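Jasness Packing Set

A collection of short demonstrations of small objects being packed into open boxes, recorded in homes with two hand-held grippers. Maintained by Senthil Bhat and Vilja Kallio. Please read the whole card before you train on the data, in particular the part on known problems.

What is in the set

The set holds 68 sessions. One session is one person, one room and one packing box, with all the attempts made there. An attempt begins when the first gripper closes on an object and ends when both grippers are open and clear of the box. We keep the failed attempts, and they are marked in the field "outcome". The values are "placed", "dropped", "replaced" and "stopped".

For each attempt there is the video from each gripper, the opening width of the jaws, the pose of both tools and one written sentence which says what the person wanted to do. The sentence is written by the same person, directly after the attempt. We have corrected the spelling but not the wording.

How it was recorded

The person holds one gripper in each hand and works at normal speed. We asked for surfaces that people really use for packing: beds, sofas, kitchen tables, the floor. A soft surface is harder, as the packing box can sink or turn when it is pushed, and we wanted this in the data. The objects are those that were in the home already – product boxes, tins, small bags, folded cloth.

A typical attempt has one small box held upright between the blue finger pads and lowered into an open cardboard box which already has other things in it. The second gripper stays near, over the left part.

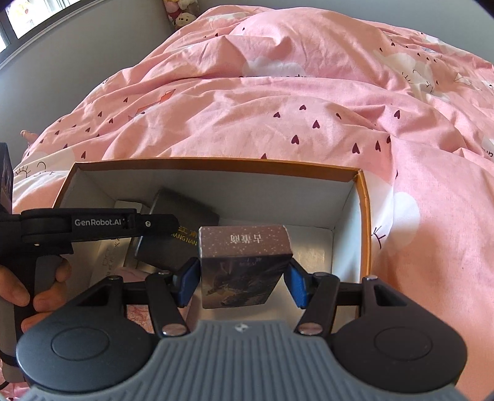

Mogens Kirkegaard wrote to us in March that upright placing should be its own label, and that a policy trained on the first release learned to let go too high over the floor of the box. We agree with the second point and have added the field "release_height". For the first point, we tried the label on 20 sessions and two annotators disagreed too often, so it is left out for now.

Splits

Training and test are divided by home, never by attempt. No room is in both. If you make your own split, please keep to this rule, or your test numbers will look better than they are.

Known problems

The pose of the left tool can drift when its view is covered by the packing box for a long time. Such parts have the flag "pose_weak".

Most people in the set are right-handed. The left gripper is often used only for holding or waiting, and a model may learn that it has nothing to do.

Printed text on objects is in several languages. It is not transcribed.

Changes

Release 2 removes attempts shorter than 100 video frames and repairs the time stamps in the Plernell sessions. Gülizar Sarıgül found the error in the time stamps – many thanks.

Questions and corrections go to Vilja Kallio. Please give the session number and the attempt number.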